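가죽 스냅 스트랩 키트 사용 기록. 제품은 Fusby의 Tadetetti 세이지그린 색상이고, 구입가는 개당 2,515엔이다. 두 개를 주문해 하나는 설명서대로, 다른 하나는 순서를 바꿔 조립했다. 작성일 2018년 4월 25일.

## 구성과 사양

재단과 타공이 끝난 가죽, 금속 스냅 부속, 바늘, 왁스실, 설명서 한 장이 들어 있다. 가죽 칼과 펀치는 필요 없다. 다만 스냅을 고정할 세터와 망치는 별매이며, 상품 페이지에는 이 내용이 맨 아래에 작은 글씨로만 적혀 있다. 세터가 없는 사람은 Katsaros의 기본형을 같이 주문하는 편이 낫다. 필자는 갖고 있던 Nunura 제품을 사용했고 규격 문제는 없었다.

설명서는 일본어와 영어 병기. 도면의 치수선은 정확하지만 암수 스냅의 방향 표기가 흐리게 인쇄되어 확대경으로 확인해야 했다. 제조사 게시판에 Shinji Hamada라는 사용자가 올린 보정 도면이 있고, 이쪽이 읽기 쉽다.

## 가죽 상태

표면 염색은 균일하다. 두 개를 나란히 놓고 비교했을 때 색차는 육안으로 구분되지 않았다. 은면을 손톱으로 가볍게 누르면 자국이 남고 문지르면 대부분 사라진다. 절단면은 마감제가 얇게 발려 있으나 모서리 안쪽에는 미도포 구간이 있었다. 사포로 정리한 뒤 마감제를 한 번 더 발랐다.

타공 위치는 양쪽이 잘 맞는다. 바늘이 걸린 곳은 두 번째 키트의 곡선부 한 군데였고, 송곳으로 넓혀 해결했다.

## 바느질과 스냅

설명서는 바느질을 먼저 끝내고 스냅을 박으라고 안내한다. 이 순서로 작업하면 세터 받침이 실땀에 걸려 수평이 틀어지기 쉽다. 두 번째 키트에서는 스냅을 먼저 고정하고 나서 둘레를 꿰맸으며, 결과물의 스냅 면이 더 평평했다. 대신 끝부분을 꿰맬 때 바늘 각도를 확보하기가 불편하다.

왁스실은 길이가 빠듯하다. 되돌아박기를 두 땀으로 제한하면 남고, 세 땀이면 매듭 지을 여유가 거의 없다.

탭은 끝이 둥글고 가장자리를 따라 실땀이 지나며, 둥근 은색 금속 스냅이 그 끝 가까이에 자리한다. 세이지그린 바탕에 은색의 대비는 무난한 편이다.
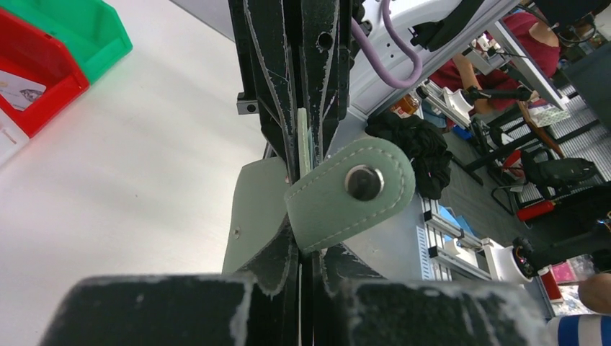 ## 개폐 시험

완성 후 스냅을 219회 여닫았다. 초반에는 체결이 뻑뻑하여 탭을 잡아당기면 가죽이 먼저 휘었다. 시험 후반에는 엄지 하나로 열 수 있는 정도가 되었고, 헐거움은 느껴지지 않았다. 스냅 둘레의 가죽에 얕은 원형 눌림이 생겼으나 갈라짐은 없다. 실 풀림도 없음.

탭을 잡을 때는 스냅 바로 옆을 쥐어야 한다. 끝만 잡고 당기면 힘이 접히는 부분에 몰려 은면에 주름이 잡힌다.

## 가격과 판단

비슷한 구성의 완제품은 4,000엔 선에서 팔린다. 세터를 이미 보유했다면 키트 쪽이 저렴하고, 새로 사야 한다면 차액이 거의 없어진다. 가죽 재단과 타공 정밀도는 가격 이상이며 실 길이와 설명서 인쇄는 개선이 필요하다.

- 재단·타공: 양호
- 절단면 마감: 보통, 추가 도포 권장
- 스냅: 양호, 초기 체결 강함
- 설명서: 미흡
- 재구매 의사: 있음. 다음에는 왁스실을 따로 준비할 예정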